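Home | Gallery | Workshop Notes | Contact

Bench upgrade: what we're pricing up

Posted in February by the Storby bench blog

I'm putting together our wish list for next year's arm gear, so I've been going through the gallery as I add things up!
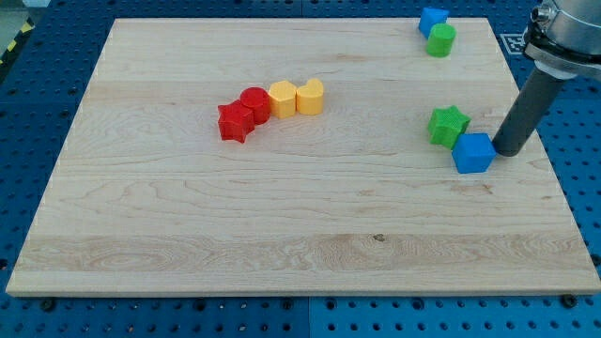 Rod tool at the blue cube, maple board on the perforated table.

I love that plain rod (no fingers, no air lines), and Orkgate wants $232 for a spare. The blocks are cheap as chips, so I've put down $70 for more colours and shapes. Another maple board is $200. The big one is the Kulkarni table at $896, and I'm still haggling over freight on that.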